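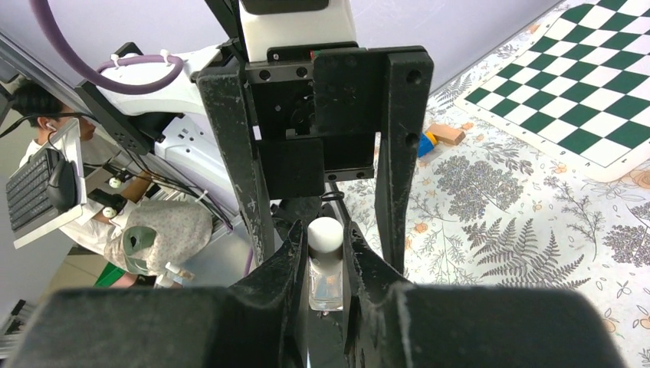 Lambros Chatzigeorgiou
Test engineer, Trudum

Speaker notes - comparing two grippers on small glass

Opening. Say what the talk covers: the Bite and the Prero, same arm, same wrist camera, same controller settings. Arm speed is left out. Questions at the end, Efthymia Vlachopoulos will take the ones on the controller.

Why a small clear bottle. Depth readings on glass are poor, so the fingers have to find it by contact. The cap is white and rounded and gives the camera something to lock on to. Point at the cap showing above the fingertips.

Finger wear. Point at the light scratches along the edges of the black fingers. We did not swap to new fingers before the comparison. A worn finger is what most users will have.

Method. 4000 grasps in all, split evenly. Each grasp is close, lift, hold for 2 seconds, put down. A slip is any movement of the bottle in the fingers during the hold. Operator stops the run after 2 slips in a row and checks the zero position.

Results. Go slowly. The Prero closed in 330 milliseconds at the default setting. The Bite was slower but slipped less on glass. On wooden blocks there was no difference worth showing. Skip the block table if time is short.

Camera. Blurred pads take up the bottom of the wrist view. Cropping them out made detection worse - the tracker uses them as a fixed reference. Elotico asked about this in September, so expect it again.

Next: repeat with the bottle lying on its side.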